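Last updated: Jan 4, 2022

Drilgate bin picking by demonstration: progress report for the second funding period

You asked for these reports to be shorter and to contain fewer adjectives. We have managed one of the two.

The work this period was all on the teaching side. As you'll recall, the first period was spent getting the arm to do what its own program told it, and the program was written by us, so the results were modest. The plan since then has been to stop writing rules for how to pick up odd things and have people show the arm instead. An operator drives it by remote control, picks an item out of the bin, puts it down somewhere else, and the software (Grirnora, version whatever we are up to) records the joint positions and when the suction went on and off. Do that often enough and the model is supposed to get the idea.

Our target was 400 usable demonstrations. We have 234. We recorded a good many more than that, but usable turned out to be a demanding word. A demonstration is thrown out if the operator changes their mind partway, if the item is dropped, or if the recording starts after the interesting part. The last category is the largest and is entirely our own doing. The record button has since been moved to where a hand naturally falls, a change that took ten minutes and should have been made in the first week.

We also ran a side-by-side on how the showing is done. Leading the arm by hand is quicker to learn and gives nicer approach paths, but the operator's body gets between the overhead view and the bin, and the model dutifully learned that a grasp begins with the arrival of a large grey jumper. Remote control is slower and makes everyone swear for the first hour. It also gives clean recordings, so we have gone with it and budgeted for the swearing.

Items in the bin are deliberately a mixed lot: toy blocks, hand tools, things with curves. Suction likes a flat face and is offended by most of the rest. Operators have been told to try the awkward items anyway and to keep the failed attempts short.

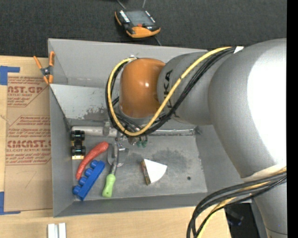
Heitmann, reading a draft of this report, objected that the operators are teaching their own habits as much as the task, and that a model trained on two people who both favour coming in from the left will favour the left until the end of time. The remedy proposed was more operators, or the same operators made to work from the other side of the table. We think the objection is fair. We have the recordings to check it against, and a first look says the bias is there, although it is milder in the later sessions.

On results, then. The model trained at the end of the period was given 100 attempts at single picks, no human on the controls, items rearranged by hand between attempts. It completed 46. This is below the figure in the proposal, which was written in an optimistic month. Most of the misses were on tool handles and on anything with a hole in it, where the cups landed confidently on nothing. With blocks it did well enough that we stopped watching, and then had to go back and watch the recordings.

One behaviour deserves a mention. Several operators give the item a small nudge before lifting, to see whether it is free. The model has picked this up and does it every time, including with items that are plainly free. It costs a second or so per pick. We are inclined to leave it in for now, as it seems to help when things are overlapping.

Spending is on plan apart from the suction cups, which wear out faster under learners than under programs, and the Dremik licence, which renewed itself while we were discussing whether to renew it. The second item has been taken up with them. We don't expect the money back – they have been very polite.

For the next period we intend to:

- reach the 400, with at least half the new demonstrations from operators who haven't done it before
- record from both sides of the table and retrain on the lot
- repeat the unattended test with the same rules, so the two figures can be compared

We would like to move the next review to April. The current date falls before the retraining finishes, and we would have nothing to show you but the nudge.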